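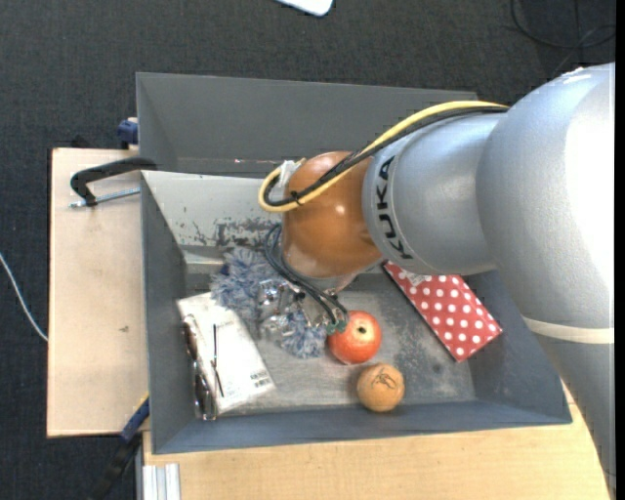

Two gray bins, one behind the other, with plenty of scuffs and chipped paint to go around.

Open Bins: How I Sort, Clean and Patch Mine

Posted 2024-07-05

I got a bunch of emails after the drawer liner post asking what I do with all the stuff that doesn't belong in a drawer, and the answer is bins! Open ones, no lids, the bigger and plainer the better. I've been a bin person ever since we moved into the house on Pikow Street and found out that the back hall has exactly one closet and the closet has a water heater in it. So this page is everything I do with them, in no very good order, and I'll add to it when I think of more.

Skip the lids

I used to buy the kind with snap lids and I gave every one of those lids away. If there's a lid, people in my house put things on top of it. Then you have a bin with a hat on and you can't get into it without moving a pile of mail and somebody's sweater. An open bin gets used. Yes, it collects some dust. You wipe it out now and then and it's fine.

The one exception is pet food, and I keep that in the garage in a metal can anyway.

Two bins, front and back

My favorite setup is two bins on a table, one right behind the other. The front one is for whatever came in the door or got picked up off the floor. The back one is for things I've looked at and decided on. When I have ten minutes I stand there and work from the front to the back, and whatever is left in the front at the end of the week needs a real home or it needs to go.

I tried it side by side first and it never worked for me. Stuff drifted into whichever one was closer to the door and I ended up with one full bin and one nearly empty one. Front and back makes you reach, and reaching makes you think about it for a second (that's my theory, my family thinks I just like telling people where to put things).

Put them on a table if you possibly can. I had mine on the floor all last winter and my knees had opinions. Our table is an old one from the Brerkitz flea market and it's 2 inches too tall for eating at, but for sorting it's perfect because you don't have to bend.

What goes in together and what doesn't

A mixed bin is okay! I know the pretty pictures online always have one bin for batteries and one for ribbon and one for tiny flashlights, and if you live like that, good for you. Mine have always been a jumble. But I do have a few rules for the jumble.

Fruit comes out the same day. I mean real fruit, the kind that rolls out of a grocery bag or comes home in a backpack. I once found a plum under a fleece hat and I'm not going to describe it. Play food can stay as long as it likes, but check, because some of the good play food looks awfully real when you're going fast.

Fluffy things go in last. Anything fuzzy, so hats, stuffed animals, those soft dusters, the fleece scraps I keep meaning to do something with. If they go in first, every crumb and hair tie and paper clip works its way down into the fluff and you're picking it out for the rest of your life. On top they stay pretty clean, and you can lift the whole lot off in one armful to see what's under there.

Nothing sharp and nothing that leaks. Scissors, seam rippers, open glue, pens without caps. Those go straight where they belong, even if I'm tired. I've reached into a bin without looking often enough to feel strongly about this.

Bright stuff is easy to find, dark stuff isn't. In a gray bin you can spot anything red or anything with polka dots from across the room. Gray socks are gone forever. I tie a bit of red yarn on my black phone charger for exactly this reason and it has saved me a lot of digging.

Emptying one without making a bigger mess

Don't dump it. I know, it's so tempting. You dump it on the bed and then the phone rings and at bedtime you shove it all back in, and you've done nothing except get grit on your quilt.

What I do is take out the big things first, all of them, and set them next to the bin. Then the middle size. By then you're down to the little junk at the bottom and you can tip just that onto a sheet of newspaper, pick out what you want, and fold the paper up around the rest. It takes me 18 minutes for a full bin, I timed it with the oven timer in April because my sister didn't believe me.

Corners are where the crumbs live. A dry paintbrush gets them out better than a vacuum does, one of the cheap wide ones. Brush everything along the wall toward one corner and then pick it up with a damp paper towel. If you've got a second bin standing behind the first, brush that one out too while you have the brush in your hand. Little specks gather along the bottom edge of the wall and you don't see them until the light hits.

Washing

Warm water, a squirt of dish soap and an old washcloth. That's it for most of them. Rinse, prop it upside down on a slant so the water runs out, and leave it until the corners are dry.

For streaks on the floor of the bin, make a paste with baking soda and water, rub it on with your fingers, leave it while you have a coffee, and wipe. Some streaks are dirt and they'll lift. Some are wear, where things have been dragged over the same spot over and over, and no amount of rubbing is going to bring that back. If you've done the paste two times and the mark hasn't changed, stop scrubbing! You'll only make a shiny patch next to the dull one.

Don't use the green scouring pads on anything painted. Ask me how my mudroom bin got its stripes.

Touching up chipped paint

The lower part of the back wall always goes first on mine. Everything gets tossed in from the front and hits the back, so that's where you get the dark scratches and the chips. For years I ignored it and I still think ignoring it is a perfectly good choice for a bin that lives in the garage. But if yours sits in a room where you'd like it to look decent, you can fix it up in an afternoon.

Wash it first and let it dry all the way. Then scrape off anything loose with an old gift card. If a flake comes up easily it wants to come up, so let it. Sand the edges of the chips with 600 grit paper, just lightly, until you can run a finger over and not feel a ridge. Wipe the dust off with a damp rag and wait again.

Paint next, in thin coats. I use a small foam brush and I dab it on because stroking it leaves lines. My gray is a leftover quart called Preminar, number 718 on the store's card, and it was so close to the color on my bins that I laughed out loud in the kitchen. If you can't match it, paint the whole inside wall a lighter color on purpose. A pale wall inside a darker bin looks nice, and you can see what's in there a lot better too.

Then leave it alone for a few days before you load it up. I rushed it once and a rubber boot stuck to the side and took a boot-shaped piece of my nice new paint with it.

If the bin's an old one and you have no idea what kind of paint is on it, please don't sand it. Get a test kit from the hardware store first, or give that bin a job outdoors and leave the finish be.

Liners, yes or no

Mostly no for me. Towels bunch up, and shelf liner curls at the corners. The only one I've stuck with is a piece of thin felt cut a little smaller than the floor of the bin, for the one where I keep Christmas ornaments while I'm sorting them. You can lift it out and shake it off the porch. For hard, knockabout stuff I let the bin get scratched.

Labels

I don't label the front bin, it's for everything. The back one gets a strip of masking tape with whatever I'm collecting that month. Right now it says NADAR in big letters, which is the thrift shop we drop off at, and when it's full it goes in the car the same day. If I leave it overnight people start taking things back out. Masking tape comes off clean if you don't leave it more than a season. If you did leave it (me too), warm it with a hair dryer and peel slowly.

A few odds and ends

Check the bottom before you slide a bin across a nice table. A bit of grit under there will leave a long scratch. I stuck felt dots under the corners of mine.

Fill to a hand's width from the top, no more. Past that, things fall out when you reach for the ones underneath.

If two bins nest and get stuck, drip some dish soap down the gap and wait a minute before you pull. Twist a little as you go.

Static from fleece and fluffy toys pulls hair and lint onto the walls like crazy in the winter. A barely damp cloth once around the inside takes care of it.

Next up is the water heater closet, and I'd love to hear what you've managed to fit around yours.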